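18/04/2018
by Eusebio Londoño
Posted in: Workshop Builds > Robots & Automation

1/ I promised to write down how the two arms in our shared workshop at Flenport are doing. It is a long thread, sorry. I write it in English so the Canadian members can also read it.

2/ The plan did not change from the winter. Two arms, one table, a small pretend snack counter. One arm should pick from the racks, the other from the baskets, and both should bring the item to a tray in the centre.

3/ First the money, because many of you ask. I have spent 2,000 dollars of my own on this, mostly on mounts, cables and the emergency stop panel. The arms belong to the workshop and I only book them.

4/ The controller code is called Dimusitz. My colleague Sánchez wrote the first version and I have rewritten the part which decides who moves first. Before that, both arms wanted to go over the tray in the same moment. You could hear it from the parking lot.

5/ Now there is a simple rule. An arm must ask for the centre of the table, and it keeps the centre until its gripper is open and back up. It is slow. I prefer slow.

6/ Clear acrylic is my biggest trouble. The depth sensor looks through the shelf and gives me the table behind it. I have typed in the height of every step by hand, with a ruler, and the code believes the ruler more than the sensor.

7/ Shiny things are the second trouble. Foil containers reflect the lamps and the wrist camera gets white spots that move when the arm moves. I have lowered the exposure and the colours became ugly, but the edges are much better.

8/ Soft food needs a different grip force than a jar. I keep a small table of forces in a text file, one line for each item. Dider, who has the bench beside mine, thinks this should be learned by the machine. He is probably right, but a text file I can repair at midnight.

9/ The racks, and then a sandwich pick from the round basket:
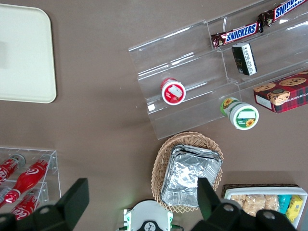
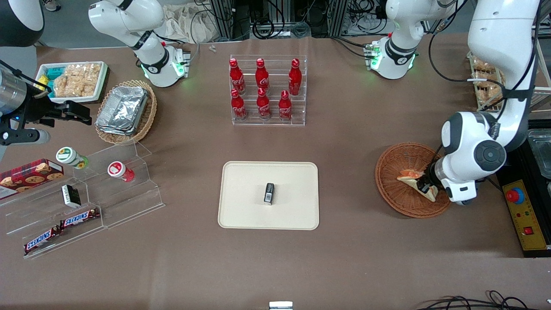 10/ Things to do before August:
- write a release for the centre of the table when one arm is stopped by hand
- fasten the cables at the front corner of the table
- measure the grip force again for the chocolate bars, as the wrapper slides

11/ Somebody asked how fast it is. My limit for one item is 10 seconds, from the start of the move to the open gripper. The bottles are inside this limit when they lie in the small rack. When they stand up, not always, and I still don't understand the reason.

12/ If you have experience with transparent shelves and a cheap depth sensor, please write to me. Spray is not possible, I have to give the racks back clean.

Recent in Workshop Builds
- Flenport shared workshop: how to book the arms
- Grip force notes, part 2
- Which cable chain for a small arm?
- Dimusitz: changes to the queue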